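Brown marble for a kitchen counter – sealing, etching, cost

dikar_stairs
We are redoing the kitchen in our house in Illmont and my wife wants brown marble with light veins. The yard quoted us $900 for a remnant slab and $300 to cut and install it. I cook every day and I'm worried about stains. Has anyone lived with it?

Bahman Farahani
I've had a brown one for 3 years. Sealer slows down oil and coffee. It does nothing for lemon juice or vinegar, which eat the polish and leave a dull spot. That's etching, and you will get it in the first month. On brown it shows less than on white, but you will see it when the light comes in low.

soltani_tile
Disagree on the last part. Dull spots show more on dark polished stone than on pale stone. I install both and the callbacks I get are from people with dark counters. If you go dark, get it honed.

Bahman Farahani
Mine is honed, so that could be the difference. Polished may well be worse.

pantrydoor
Why not quartz? You wipe it and you're done. I don't see the point of paying for something you have to worry about.

dikar_stairs
We looked at quartz at the place on Bruturbridge Road. She didn't like how the pattern repeats. The stone has to be real or we keep the old laminate.

pantrydoor
Fair enough. Just don't put a hot pan on it. My sister did and got a crack next to the sink cutout.

soltani_tile
Heat alone rarely does that. A crack at a cutout is usually poor support under a narrow strip. Ask how they brace the rail in front of the sink. Also ask to see the whole slab before they cut it, with tape where the seams will go. Small samples tell you very little about veining.

hollis_k
Agree about seeing the whole slab. Ours had a cloudy patch that ended up right by the stove because we never asked. I like it now, but my husband still doesn't.

dikar_stairs
We're going back Tuesday and I'll ask about the bracing. For the color, she's after brown with pale veins, along these lines:

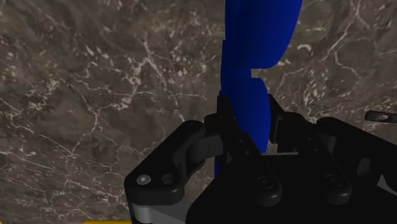
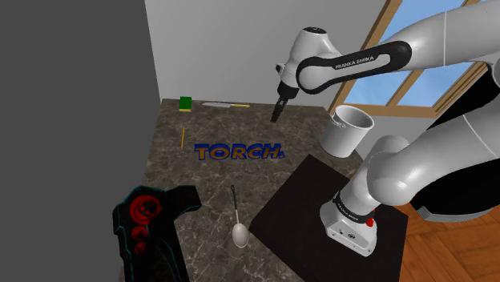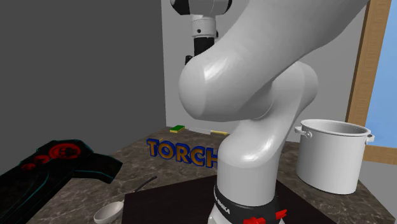

hollis_k
How often do you have to reseal it?

Bahman Farahani
It depends on the stone and how much you cook. Put a few drops of water near the sink and leave them for 15 minutes. If the spot goes dark, it's time. I do mine every August and the area by the faucet 2 times a year. Wipe off the extra sealer before it dries or you'll be scrubbing haze for a week.

soltani_tile
Same test I give customers. Try it in a corner first – some dense stones hardly take any sealer at all.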